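Reading time: 4 min

Where Do Hitstead's Bottles Go? A Project Report on Deposit Returns

When our group picked this subject in March, I thought I already knew everything there was to know about returning bottles, having grown up with a garage full of them. My grandmother saved every one, rinsed them in the sink and took me along to the store on Saturday mornings, and I got to keep the change (which always went straight to candy!). So I came into this project with a soft spot for the whole business, and I should admit that at the start.

We looked at two return points in Hitstead. One is the counter at the Saklow grocery, where a clerk takes your bottles by hand, and the other is the drop-off shed run by Kutska Recycling out past the ball field. We kept a tally at both for 4 weeks and ended up with 2355 bottles, a good many more than we had planned on writing down with one pencil.
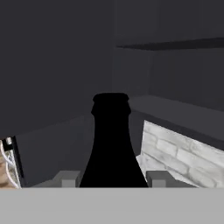 The Saklow counter took in 700 of those, and the shed took the rest. We had expected the grocery to win easily, being right in the middle of town, but the people we talked to said they didn't like holding up the line with a big bag. At the shed you can back your car up and take your time, and several folks told us they stay to chat with the neighbors.

We also asked 11 households on our street how they store their empties. Most use a box by the back door, and one family keeps theirs in an old bathtub on the porch, which we all admired very much. Wednesday was the favorite day for a trip, as the shed stays open until eight that evening.

If we did this again, we would start the tally in summer, when people have cookouts, and we would sort by glass and plastic from the first day. We only thought of that in week three, so our numbers for each kind are in the appendix with a note beside them.

3 comments | 9 shares

This site uses cookies. Accept | Manage settings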